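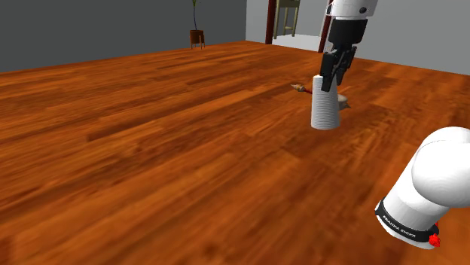
The simulation half of the manipulation course project is due in January, and our group has finally settled on a task. Pick up a ribbed cup, stand it somewhere else on the wood, let go. The arm model is the Franka Emika one, which the lab already had set up. The controller on top of it is ours and is called Momitz, for reasons that made sense at the first meeting.

I spent most of this week on the grasp. The first version closed the fingers until they reached a target width. That works for a smooth cylinder. Our cup mesh is faceted, and the ribs run all the way around it, so the contact points jump between edges as the fingers close. In the logs this shows up as a spike in the joint torques, followed by a slow rotation of the cup.
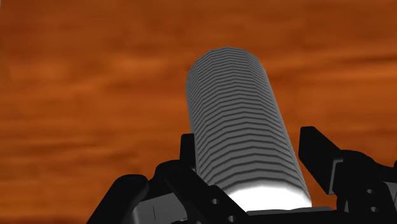

Wrist view with the cylinder between the fingers. Note the lean.

The fix so far has two parts. The collision shape is now a plain tapered cylinder, and the ribs exist only in the visual mesh. The fingers also close on a force limit, with the width used only as a sanity check. Over 400 trials with random start positions, the success rate went from 70 to 72 percent. I had hoped for more.

Most of the remaining failures are in the approach. Pesari, the planner we inherited from last year's group, sometimes brings the gripper down off center and one finger touches the rim first. I have added a short pause above the cup and a second pose estimate before the descent – not tested yet.

The config files are in the course repository under Declercq, branch 2. If you pull it, rebuild the meshes first, or you will get the old collision shapes and my old numbers.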